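Thread: keeping the two-gripper table at Fereo happy, one post at a time

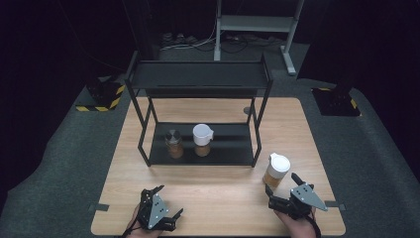

Spice jars and the two-tier rack. One jar on the table, two on the lower shelf.

1/ I look after this station, and I love it more than a person should love a table. Had a few asks about how it's set up, so let's go!

2/ The grippers are hand-held, one left, one right, same design. Each has a gray triangular plate bolted on. Those bolts creep. I go around them with a hex key every Thursday and there is always one that takes a quarter turn.

3/ Finger linkages next. Open and close by hand 60 times, slowly, and listen. A dry pivot clicks before it sticks -- one tiny drop of oil, wipe, go again. The left one was clicking all through July and it was a single pin!!

4/ Tape marks on the table edges: leave them alone. They're how I put everything back after cleaning. Usman Dogar peeled one once to "tidy up" and we lost a morning.

5/ The rack gets measured from the far edge every time it moves. Thin legs, light frame, so a bump shifts it easily. Our limit is 3 mm. I used to allow 5 and the log got messy fast.

6/ Jars! Flip-top lids and screw lids behave so differently in the fingers. Spice dust gets on the pads, so wipe them between batches. Plain damp cloth, no solvent (ask me about the pads I melted).

7/ Left gripper is at 700 hours on its original pads, right one is on its second set at 167. No idea why the right wears faster. Diệp thinks it's the reach across to the rack. I think it's the lids -- we have a bet going.

8/ New pads from Molik come in next week. Will post the swap, it takes ten minutes and it's very satisfying.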